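Home Posts Notes Parts list About Contact

Grip width as a free signal

Most of what I wrote over the summer was about the pouring policy. I want to get the grip width result down before I forget the details. It is a small result and it came from a mistake in how I was logging data.

The setup is the same one as in the earlier posts. One arm, a two-finger gripper, a wrist camera, and a collection of kitchen bowls and cups. The policy takes the wrist image and the joint state and puts out a short chunk of motions. I train it by imitation, from demonstrations I record by hand. The training code is Prandix, which I have been keeping up by myself for a while now, and the recordings go into a plain folder structure with one directory per attempt.

The joint state in my recordings always had two numbers for the gripper. One was the width I commanded and the other was the width the fingers reached. In normal use those are almost the same when the gripper is open, and quite different when it is closed on something. For a long time I only fed the commanded one to the policy. I didn't decide to do this. I wrote the loader late at night, picked the first field with the word "width" in it, and moved on.

In September I was cleaning up the loader and saw the second field. I added it, retrained, and the policy got better at holding bowls by the rim. I then spent much longer than that trying to find out if the improvement was real.
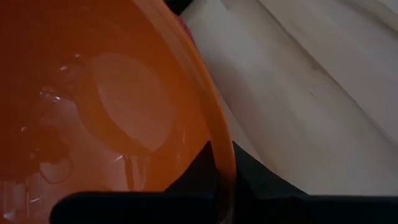 Rim grasps are the hard case for me. With a cup you can close on the outside of the body and there is plenty of contact. With a bowl you have one finger inside and one finger outside, and a thin wall in the middle. If the approach is a little high, the fingers close on air just above the edge. On the wrist camera a good grasp and a near miss can look alike, and the gripper is black, so on the orange bowl the fingers come out as dark shapes with very little texture to judge depth by. The bright glints on the inside wall don't help either. They are the strongest edges in that part of the image, and a network will happily latch on to them. The measured width doesn't care about any of that. If the fingers stop before they reach zero, there is something between them.

So the idea is very plain. Give the policy the measured width along with the commanded width, and let it learn that the gap between the two means contact. People with force sensors in their fingers have had better versions of this for years. My gripper has no such sensors, and the width reading was already there at no cost.

To test it I set up a comparison I called Stastel, mostly so that the folders would have a name. I trained two versions of the same policy on the same 136 demonstrations. The only difference was the extra input. For the version without it I filled the slot with a constant, so that both networks had the same size. Then I trained each version from 5 different random seeds, because in the past I have fooled myself with a single lucky seed and had to take a post down.

The result held up. With the measured width, every seed did better than the best seed without it on rim grasps. On cups there was no difference I would want to defend. That fits with the explanation, as the cup grasps were mostly fine to begin with and there was little left to fix.

The type of improvement was more interesting to me than the size. The policy with the extra input doesn't close on the rim more accurately the first time. I went through the attempts side by side and the first closes look the same in both. What changes is the next step. Without the measured width, the arm lifts after a missed close and carries on to the pouring position with nothing in its fingers. With it, the arm often stays low, opens, moves down a bit and tries again. It learned this from the demonstrations where I had missed the rim myself and corrected. I had nearly deleted those when I sorted the data. I'm glad I was lazy about it.

There was one thing that went wrong, and it took me a while to see. On a soft or thin rim the fingers can squeeze the wall enough that the measured width ends up very close to the empty reading. The policy then acts as if it missed, opens, and lets go of a bowl it was holding properly. I saw this in 7 of the test attempts, always with the thinnest bowl. I tried two fixes:

Adding noise to the width during training. This made the dropping less common but also made the retries less common, so I gave up on it.

Giving the policy a short history of the width and leaving out the single value. This worked better. The fingers slow down when they meet a wall, even a thin one, and you can see that in the history as a bend in the curve. I now use the history version for everything.

The history version needs the width readings to be lined up properly in time with the images. Mine were not. The gripper reports late compared with the camera, and I had to shift the readings back before the history was any use. If you try this, check that first. I made a plot of commanded width against measured width for a few closes in the open air, and the delay was plain to see.

What I haven't done is test on a different gripper. I have an older one from Somogyi in a box, with a worn gear and a lot of play in it, and I suspect the reading will be too loose for this to work. I also haven't tried the method with the Plamon grasp planner, which picks its own contact points and may not need the retries at all — that one is next on the list.

The loader change is in the main branch of Prandix now. The old behavior is still there behind a setting, so that older checkpoints will load. If you have recordings in the same format, the measured width is probably in them already, one field down from the one you are using.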